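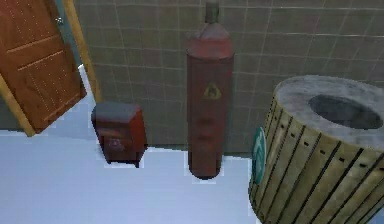
Grostach says they were turned away at twenty past ten, so if you're planning on the October one, don't trust the times on the poster. The doors might open at ten but the demo slots were all gone by then.

Posted in October by Stusetti

Right, I did get in, so I'll write up what I can remember while it's fresh. For anyone who missed the other thread, this was the open day at the Skullton robotics lab, the one up the hill behind the bus depot. I went because my sister-in-law wouldn't stop going on about it and I had the morning free.

They let us in 18 at a time, which felt like a lot for a room that size. You get a talk first (too long, sorry, but it was), then you sit at a row of screens where the home helper robot does its practising in simulation before anyone trusts it with a real kitchen. I'd gone expecting arms whizzing about and instead spent most of an hour looking at made-up rooms. I loved it though! I could have stayed all day if the chairs had been better.

The chap running our session said they have 200 room layouts and 146 of them were working that morning. Somebody asked what was wrong with the others and he pulled a face and said "doors".

Posted by Grostach

To be clear, I wasn't turned away for being late. I was turned away because the slots went to people who'd booked, and the poster didn't say you had to book. Bit of a cheek when you've driven over. Did you see any real robot at all or was it screens the whole way through?

Posted by Stusetti

There was a real one in the corridor at the end, and it handed out leaflets very slowly. My nephew got two. The screens were the main thing. 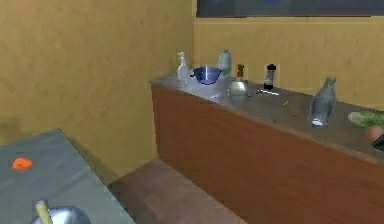 What I most wanted to know was how they decide what a job is, and the answer is that a person sits there and types it in. You got to have a go. Ours let you pick anything on the worktop and write the instruction in plain words, so naturally the bloke next to me put "get the pepper" and it asked him what he meant. Fair enough, I suppose – but there was only the one pepper grinder up there, black and white, standing near the knife or whatever that thin silver thing was. I had a try with the blue bowl in the corner and got much further, mostly by being bossy about it. "Pick up the blue bowl" is fine. "Tidy up a bit" is hopeless. I know teenagers like that.

Posted by Đorđević

I was in the afternoon group and I came away less impressed than you, I'm afraid. It's a computer game until it does it in a real house. My worktop at home has post on it, and a phone charger, and usually a cat. I asked whether any of their kitchens had a cat and they said not yet.

Also no step-free way in from the lower car park, which they should have put on the website.

Posted by Stusetti

That's a good point about the car park, I hadn't thought of it. I came in from the top.

Don't agree about the computer game bit though. The way they explained it, the thing can drop a glass bottle as often as it likes in there and all it costs them is electricity. I'd rather it did its dropping on a screen than on my floor. And they never claimed it was ready for anybody's house, the man was very straight about that when someone asked about prices.

Posted by Đorđević

Yes, but then what is the open day for? If I go to see a robot I want to see it lift a cup. Fourteen minutes of slides about funding and one leaflet machine. My neighbour's lad does more interesting stuff in their garage.

Posted by Grostach

At least you got your leaflet.

Is there parking at the top, then? And does anyone know if children can do the typing part? Mine is 14 and would be very keen, but not if it's all talk.

Posted by Stusetti

Small car park at the top, fills up fast, there's more on the road past the church. And yes, there were kids on the screens in my group, they were quicker than the rest of us. Sit near the left end if you can, the screens by the window get the sun on them and you can't see a thing.

Take a drink. The machine in the foyer only takes coins.

Posted by Đorđević

It ate mine.

Posted by Grostach

OK, I've emailed to ask about booking for the next one. Will post here when they reply.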